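Cleaning and Keeping Old Family Photographs at Home
Tips from Styliani Kourkoulas
Jul 14, 2026

When my uncle Pantelis Panagiotou moved to a smaller apartment, I received from him 33 envelopes of photographs and one heavy album. I am not a professional in this work. These are the ways I learned while I put them in order, at my own kitchen table.

Before you start
Wash your hands with plain soap and dry them well. Do not use hand cream on that day. Cotton gloves are good for glass negatives, but for paper prints I find them clumsy, and I bent two corners with them. Hold each print by its edges.

Clear the table completely and wipe it. Drinks go to another room. One small spill can join ten photographs together for always.

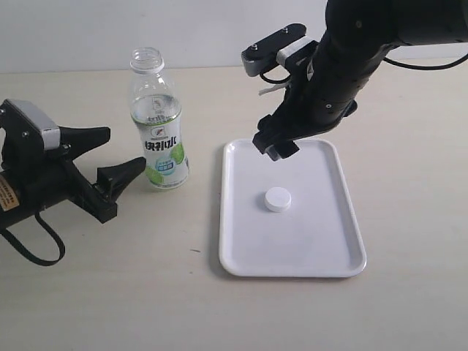

White tray and water bottle on the table.

Removing dust
Use a wide, soft brush, the kind sold for watercolor, and keep it only for this job. Brush from the middle to the outside, with almost no pressure. Never wipe a print with a damp cloth, and do not try window cleaner, bread or an eraser on the picture side. On the back you can use a soft white eraser for pencil dirt, if there is no writing which you want to keep.

Photographs stuck in an album
The albums with sticky pages are the worst. Take a piece of plain dental floss, put it behind one corner, and move it slowly like a saw. If the print does not want to come, stop there and scan the whole page. I scan small prints at 600 dots per inch and bigger ones at half of this.

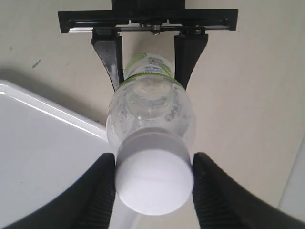

Bottle with the green band on its label.

Writing the names
Write on the back with a soft pencil, near the edge, with the print lying face down on something hard. Ballpoint pen makes a line that shows on the front. Write the full name. My aunt wrote only "Grigoris" on many prints, and we have three of them in the family.

Boxes
Shoe boxes are not so good, the cardboard makes the paper yellow. I bought Lasto boxes, acid free, and I fill them until the prints stand up without leaning. Keep them in a bedroom closet, away from the outside wall. The attic is too hot and the basement is too damp. I open mine every January and look for small insects or a bad smell.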